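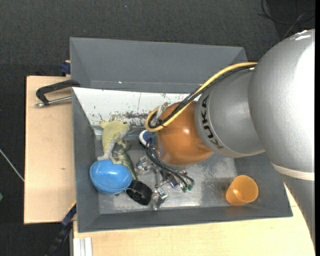

Figure 4. The KUKA arm over the grey bin, with the gripper close to the black cylinder.

3.2 Collection of demonstrations

Each task was shown by remote control. The operator, Mayuree Pongsiri or Nattawut Phetsri, gave 20 demonstrations per object set, and the joint positions were stored during the whole motion. Soft toys and hard plastic objects were mixed in one bin — this makes the choice of grasp less simple. We kept 99 demonstrations for training.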